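Perrin Home Keeping List
Re: folding on the bed, and sheets that won't stay put
Posted in March, 9:40 in the evening, by a list member in Bokach

Hello everyone, and thank you to whoever started this thread, as it has kept me company through two baskets of wash already.

> I have no table big enough to fold on, so I do it all on the bed.
> My trouble is twofold. First, the bottom sheet comes up at the far
> side every time I lean across it, and I end up making the bed
> twice. Second, the bed is where everything else gets put down too,
> and I lose half my folding space before I've begun. Do any of you
> have a system? I'd be glad of anything, even if it is only
> sympathy. The Skomatance sheets were supposed to be deep enough
> for any mattress and they are not.

You have my sympathy, to begin with! I folded at a kitchen table for years and only moved to the bed when we came to the apartment in Bokach, where the table is 19 inches deep and really more of a shelf. I thought it would be temporary (I think that about most things), and here I am, perfectly happy with it.

About the sheet first. I gave up on deeper and deeper pockets and bought clips, the plain kind that hold the sheet at the edge of the mattress. Put them on the far side, where you can't easily reach to tuck, and leave the near side loose until you've finished folding. You'll still get wrinkles and a crease or two running across the middle, and I would let them be. A quick pull from the near side afterward takes care of most of it, and the quilt covers the rest.
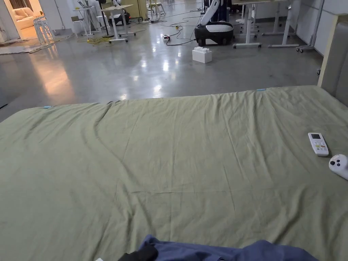 As for things getting put down on the bed, I'm afraid I do it as much as anyone in my house. Remotes are the worst. They slide under a shirt, the shirt gets folded, and then one warm evening we are all hunting for the way to turn on the air conditioner. So before the basket gets tipped out I do what my family calls the sweep: one pass with the forearm, and everything hard goes up to the headboard end or off the bed altogether. Only then do the clothes come out.

I also don't tip out the whole basket any more. I used to, and it made a mountain, and I would stand there looking at it with my tea going cold. Now I take five pieces at a time and lay them along the near edge where I can get hold of them without bending over. Dark things go first, because in the evening I can't tell navy from black once I'm tired, and I'd like to be caught out while there is still some daylight at the window. I pick each one up from the edge, give it a shake, and let it fall open over the side of the bed before I try to do anything clever with it. My mother used to snap hers like a sail – I have never managed the noise, but the shake does help.
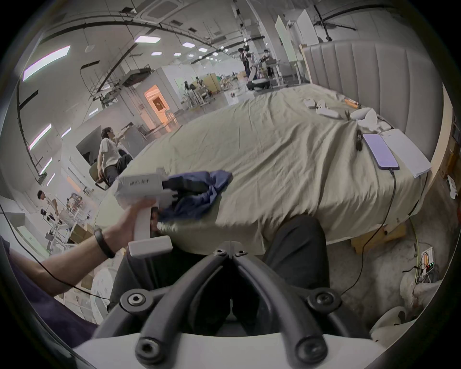
The headboard end is the part I'm least proud of. Phone, charging cord, paper, little packets of this and that, a small tube of something or other... it all drifts up there and stays. I've made peace with it on one condition, that none of it comes further down than the pillows would. If your cord runs over the side of the mattress, as mine does, fold on the other side of the bed. I pulled my phone onto the floor with a bath towel last winter and said something the neighbors may have heard.

Someone asked further up about small things and whether they are worth folding at all. I went back through the archive (3000 messages, and a surprising number of them concerning socks) and we seem to be evenly split. I'm in the middle. Anything small enough to bunch up in one hand gets left until the end, when the big pieces are stacked and out of the way. If you do socks while there is a large light-colored shirt or a pillowcase lying loose beside them, they vanish inside it, and you find them a month later.

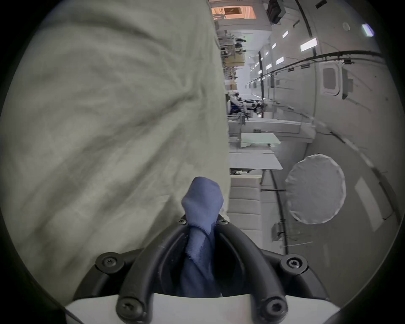

I smooth the small ones flat with the side of my hand, fold once, and drop them straight into the basket they came out of, which saves a trip. No rolling. Rolling stretched the tops on every pair I had, and I was using the Stodanura wash bags at the time too, so they were getting it from both ends.

The whole thing takes me one radio program, start to finish, and if I begin by 8 the bed is clear in time to get into it. To the person with the Skomatance sheets, do try the clips before you send the sheets back. And I'd love to know if anyone has found a decent way to fold a fitted sheet on top of the bed it belongs to, as mine still goes into the closet in a ball.

Warmly, from Bokach

Perrin Home Keeping List | Contact the list owner | Messages copyright their authors | Back to top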